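4. Hand and controller comparison on the beverage station

4.1 Apparatus

The second part of the evaluation moved from the isolated grasp tests of Section 3 to a station that had not been designed with robots in mind. Two machines with polished metal fittings were placed side by side on a white table, each standing on its own drip tray with a slotted grille. No part of either machine was altered, and no markers were fixed to the cups, the trays or the table. The layout was set once at the start of the Pridholm series and kept for all later sessions.

Both arms carried a five-fingered hand of the same type. The bench grippers of Section 3 were left out of this part, as neither could be closed on a glass below its rim without touching the tray. Each hand was driven by one of two controllers. The first, Bramine, is a position controller that closes the fingers to a stored shape and then holds it. The second, Rocha, starts from the same stored shape but adjusts each finger separately according to the current drawn by its motor. Apart from this difference the two controllers share the same arm planner, the same speed limits and the same view from the head camera. All commands and joint readings were recorded by the Stastel logging package.

The relation between the hands, the glass and the two trays is given in Figure 4. The glass stands on the grille directly under the fitting of the central machine, which leaves little height above the rim. An approach from above is therefore ruled out, and the hand must come in from the side or the front with the thumb kept low.
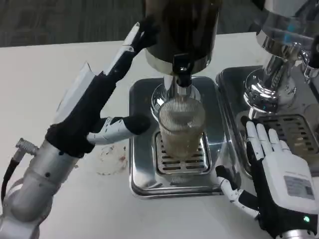 Figure 4. Both hands at the station, with the glass standing on the grille of the central tray.

4.2 Tasks

Three tasks were chosen so that each would place a different demand on the fingers.

Task A required the hand to take hold of a ribbed glass and hold it in front of the tray. The ribbing gives the fingertips some purchase but makes the outline of the glass hard to find in the camera view, particularly against a reflective tray. Task B required the left hand to hold a round mesh basket beneath the spout of the grinder. The basket is light and its wall yields if it is pressed too firmly, so that a closing force suited to the glass is not suited to the basket. Task C repeated Task A with liquid in the glass, and a trial was counted as failed if any liquid reached the table.

For each task the other hand was held open in a fixed waiting position. This was done for two reasons. An idle hand takes up space that the working arm must avoid, and earlier bench work had shown that planners tuned for a single arm often choose a path through the region where the second hand would be. The waiting position was kept the same for both controllers.

In total 400 trials were run, divided equally between Bramine and Rocha. Of these, 80 were assigned to Task B, again in equal shares. The order of the trials was drawn at random within each session. The last session took place on Wed 15 May, after which the station was taken down.

4.3 Results for the mesh basket

The basket proved to be the clearest test of the difference between the controllers. Under Bramine the fingers closed to the stored shape whether or not the basket was seated squarely in the hand, and small errors at pick-up were carried through to the holding position. In such trials the basket tended to lean away from the thumb. Under Rocha the fingers that met the wall first stopped first, and the remaining fingers continued until they too were in contact. The final grasp was less regular in appearance but the basket was held closer to level.

The grasp favoured in this task passes the fingers round the side and underneath the basket (Figure 5). Support from below was found to matter more than the force applied at the side. When the lower finger was left straight, both controllers performed poorly, and the difference between them could no longer be measured with any confidence. 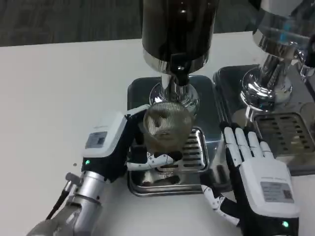
Figure 5. Left hand holding the mesh basket under the grinder spout, right hand open.

Coffee grounds had a small but steady effect. A dusted mesh gave weaker edges in the camera view than a clean one, and the estimated position of the rim drifted towards the darker area inside the basket. The mesh was not cleaned between trials within a session - a choice made to keep the conditions close to ordinary use - and the drift was therefore present for both controllers alike.

4.4 Results for the glass

For the glass without liquid, the two controllers could not be separated. The stored shape fitted the glass well, and there was little for Rocha to correct. Most of the failures were failures of approach, in which a fingertip touched the raised edge of the tray before the hand was in place. These were counted against the planner and are treated in Section 5.

With liquid in the glass the picture changed. Bramine closed all fingers at once, and the glass was sometimes turned slightly as the thumb arrived. Rocha brought the thumb into contact later and more slowly. It took longer to complete the grasp, but fewer of its trials were lost to spilling. The most reliable hold had the upper fingers around the far side of the glass near the rim, with the thumb curled under the front. The glass could then be kept at a slight tilt without the fingers shifting.

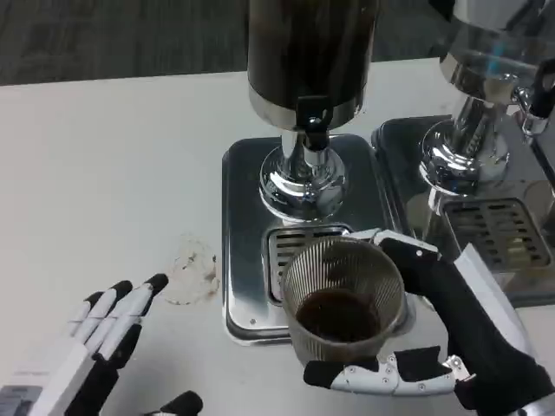 4.5 Limits of the comparison

The findings rest on one station, one type of hand and a small set of objects. The stored shapes were prepared by the same team that ran the trials, and a different set of shapes might narrow the gap seen in Task B. Motor current is also an indirect measure of contact. It rises when a joint is stiff as well as when a fingertip meets a surface, and Rocha has no means of telling the two apart. A repeat of Task C with fingertip sensors is planned for November, using the same trays and the same waiting position for the idle hand.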